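Dish sponge

A dish sponge is a small block of absorbent material used to wash plates, pans and, once it has been demoted, floors. It is among the cheapest objects in most kitchens and among the most argued over.

Origins

The first kitchen sponges were animals. Divers brought them up from warm seabeds, left them to dry, and sold them to households that seldom asked what they were scrubbing with. Sea sponges are soft and long-lasting but poor at removing burnt rice, and most cooks kept sand, ash or a bundle of twigs nearby for the serious work. Sponges made from plant cellulose and from plastic foam took over the sink during the 20th century.

Construction

The common type is a foam or cellulose block, often with a rough pad glued to one face. The pad cleans pans and also scratches them, a fact usually printed on the back of the wrapper in small type. Cellulose sponges dry hard and swell when wet. Foam ones stay soft and shed crumbs as they age.

Hygiene

A damp sponge is a comfortable home for bacteria, which are fed several times a day by the owner. Boiling kills many of them, though the survivors have the place to themselves afterward. Wringing the sponge out and letting it dry between uses slows growth. Replacement every week or two is common advice, and it is widely ignored.

In a survey of 300 households in the town of Anum, Yao-tsung Chung found that 85 could not say when their sponge had been bought. Two believed it had come with the house.

Storage

Sponges are kept in racks, in dishes, on the faucet or in the basin itself. Racks let air reach most sides - they also collect a gray film that has to be cleaned off, generally with the sponge. Leaving it upright against the basin wall takes no equipment at all.

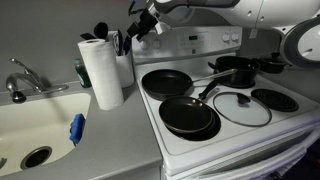
Retirement

An old sponge rarely goes straight to the trash. It moves to the stove, then the bathroom, then a bucket. Shih-chieh Lu's household guide "Mament" recommends cutting off a corner at each step down, so that a sponge with no corners left is never used on a cup.

See also

Dishcloth
Loofah
Steel wool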